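Changing Over a Puzzle Packing Cell: Operator Steps

Applies to the Sutero cells on the Wornance line. Before the cells went in, packers placed each board by hand, 60 an hour. Packers now set up, check and release jobs, and handle the boards the cell rejects.

1. Load the job in Kaplan and confirm the board size. Do not reuse the previous job's grip width.
2. Run the grasp in simulation. Use the wrist view and step through the approach at low speed.
3. Check that both fingers clear the rim before the close command. If one finger is nearer, edit the offset and run step 2 again.
4. Release the job to the cell. Stand outside the marked area for the first 72 cycles.
5. Log rejects under the packer's own code. Rejects are not counted against shift output.

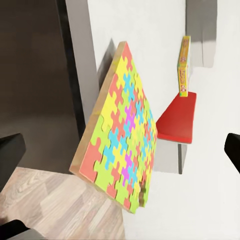

Simulated wrist view, step 3. Board between the open fingers, yellow box on the red platform behind.

Packers certified on steps 1 to 3 move to the setter pay grade. Training takes two shifts, and hand packing stays available for short orders. Send questions about certification to Roos De Bruijn.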